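Site Visit Report - Group 4
Sabina Cassim, Mutua Makori, Asanka Ekanayake

3. Demonstration of the two-armed handling cell

The open day at Trosent ran on a Friday in December. Our group was assigned to the second hall, where Shanthi Wijesinghe presented the handling cell. The controller software is called Taro and is written in house. We had 50 minutes at the cell, including questions.

The task was to pick up a plastic bottle from a flat worktable. According to the handout, the grasp model was trained on 691 recorded picks, of which 238 used bottles. The rest used boxes and bags, which we did not see tested. Joint commands are sent at 800 Hz - higher than we had assumed in our preparation notes (see section 2).

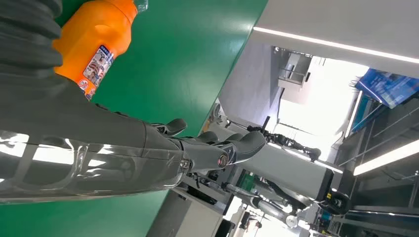

Figures 3 and 4. Orange bottle on the green worktable. 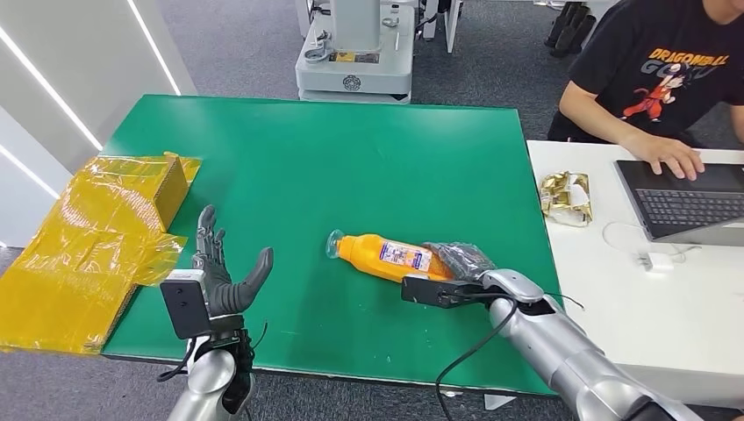
Why does the controller plan the grasp before the arm moves, when the wrist sensor could guide it all the way?

The wrist sensor has a short useful range. Taro computes an approach path from the overhead view first and hands over to the wrist sensor for the last part of the motion, when the target fills enough of the view to give a stable estimate.

3.1 Observations

Fingers are driven by tendons, and the operator can set a force limit per finger. Radwa Metwally, our supervisor, asked whether the limit is changed for thin-walled containers. It is set by hand from a table. We consider this the weakest point of the system, as the table has to be extended for every new object type.

Cycle time was not given and we did not measure it. The handout lists a maximum payload but does not state the arm extension at which it applies - we have requested this figure and will add it to Appendix B.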